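Sorting at the Bin
From the Osden Household Pages, a reader-written reference

Sorting at the bin (you'll also see "source separation," mostly in reports) is the habit of splitting your trash into kinds at the moment you throw it out. I've been keeping this entry going for a while now, and I get carried away on the subject, so expect a few detours. I love this stuff!

What counts as sorting

The basic split is recyclable things in one place and everything else in another. Some towns want more than that. In Osden we have a two-way split, plus food scraps if you sign up for the brown pail. Over in Ledesma they do four ways, and my cousins there have a row of tubs in the garage that looks like a paint store.

The opposite system is called mixed collection, where it all goes in one truck and gets picked apart later at a plant. Then there's single-stream, which sits between the two: paper, cans, glass and plastic all ride together, but they stay apart from the real garbage. People mix up those last two terms constantly. I did it myself in the first version of this page and got four emails.

A short history

Sorting is old. Rag pickers and bone collectors made a living from it in most big cities long before anyone thought of it as a good deed. Rags went to paper mills, bones went to glue and buttons, and ash from the fireplace went to brickmakers or onto fields. In Paris in the 1880s, an official order made building owners put out covered containers, and it asked for separate ones for paper and rags and for glass, crockery and oyster shells. I think about those oyster shells a lot.

The two world wars brought scrap drives for metal, rubber, paper and kitchen fat. After that came a long stretch when throwing it all in one can was considered modern and clean, and the sorting habit mostly faded until the 1970s, when the curbside programs started popping up in the United States. The three-arrow loop dates from 1970 too. It was a student's entry in a design contest, and it has been printed on pretty much everything since, including plenty of things it shouldn't be on.

Plastic bottles

Most clear drink bottles are PET, marked with a 1 on the base. PET is the plastic that recycling plants are happiest to see, as it melts down well and there are buyers for it. Old bottles turn into new bottles, carpet fiber, fleece jackets and strapping for pallets. 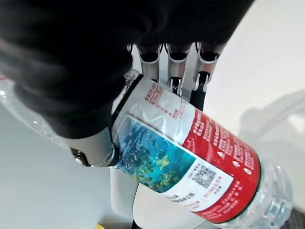 The number on the base, by the way, is a resin code. It says what the plastic is and makes no promise that your town will take it. A 1 or a 2 is a safe bet nearly everywhere. A 5 depends on where you live, and a 6 is usually a no. If I could put one sentence of this page on a billboard it would be that one (well, those four).

Then there's the cap question, which I get more than any other! For years the advice was to take caps off. Caps are usually a different plastic from the bottle, and a capped bottle with air in it can pop or roll around on the belt. Now a lot of plants grind the whole thing up and separate the bits in water, where the cap plastic floats and the bottle plastic sinks. So many places want the cap left on, and a loose cap is so small it falls through the screens anyway. Ask your own hauler. Ours says on.

Labels can stay. Liquid should go. A quick rinse is plenty and you don't need soap, although my mother would like it noted that she uses soap.

Paper and cardboard

Clean and dry is the whole rule. Envelope windows are fine, and so are staples. Pizza boxes start arguments. I tear off the clean lid and recycle it and put the greasy bottom in with the food scraps, which our pail program allows and plenty of others don't. Receipts printed on that shiny heat-sensitive paper go in the trash. Shredded paper is technically paper, but the pieces are so short and so light that they end up everywhere, and most haulers want it in a closed paper bag if they want it at all.

The bin itself

You can sort into anything. I used a wine box for years. But the container does change how people behave, and I've come around to thinking it matters more than the posters do.

Color is the first thing. There isn't one color code that holds across the country, let alone the world. Blue for recycling is common in North America, green often means yard waste or food, and in several European countries yellow is for packaging. When Bamum (our library and meeting hall, for readers from out of town) switched to colored lids a few years back, half of us thought yellow meant paper and the other half thought it meant cans. A label settled it. Put a label on, with a picture, at a height people can see while they're standing there with a sticky cup.

The second thing is the lid. A swing lid gets dirty and people hate touching it. An open top is easiest and smells worst. The pedal lid goes back to the 1920s or so, when it was sold as a kitchen convenience that saved a few steps, and it still does the job nicely with both hands full. Mine is a Vorkik with a soft-close hinge, and I'm fonder of it than I should be.

Third is where it stands. Bins do best in pairs, trash and recycling side by side. Put a recycling bin all by itself and it turns into a trash can by lunchtime. Put a trash can all by itself and the bottles go in there too. I'd keep them near where people sit down or near the door they leave by. 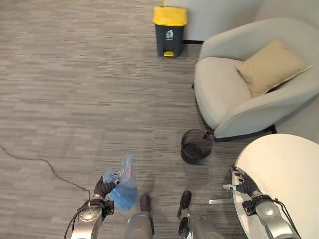
Contamination

This is the word for the wrong thing in the right bin. A half-full jar of salsa is the classic, since it soaks the paper around it. Diapers, garden hoses, strings of holiday lights and plastic bags are the other regulars. Bags and hoses are the ones the plants really dread, as they wrap around the spinning parts and somebody has to climb in with a knife and cut them off while the whole line stands still.

There's a gentler kind called wishcycling, where you're not sure and you toss it in hopefully. I'm a reformed wishcycler. Toothbrushes, a broken colander, a whole phone charger once! The rule I follow now is to look it up, and if I can't find it, out it goes with the trash.

Our town drive last August had 200 homes signed up for bin checks, and 40 of them got the orange tag that means "please have another look." I was one of the 40. It was the colander.

Does it make a difference?

Aluminum, yes, very much. Making a can from old cans takes a small fraction of the energy of making one from ore. Steel and cardboard are good too. Glass depends a lot on how far it has to travel, as it's heavy and sand is cheap. Plastic is the one people fight over, and I go back and forth on it myself. Bottles and jugs do get remade. Films, trays and pouches mostly don't. Using less of it in the first place beats any bin I could recommend, and I'd be happy to see this page get shorter over the years for that reason.
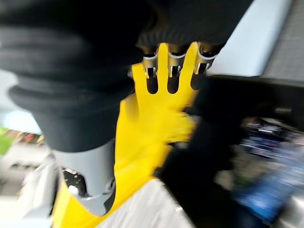
Meriem Fawzy wrote in to say I'm too easy on glass. Her street in Ledesma has a separate drop-off for it, sorted by color, and she says the jars there go to a bottle maker close enough that the trucking argument falls apart. She'd also like green and brown kept strictly away from clear, "because one brown bottle tints the lot and then it's only good for more brown." Fair enough, and I've changed the glass line in the summary table to say "depends on distance, ask locally."

She and I still disagree on lids for jars. She takes them off and saves them up in a steel can, then pinches the top of the can shut when it's full. I just screw mine back on, which is what the Osden leaflet says to do.

See also: Brown pail program; Deposit bottles; Resin codes; Scrap drives; Vorkik hinge repair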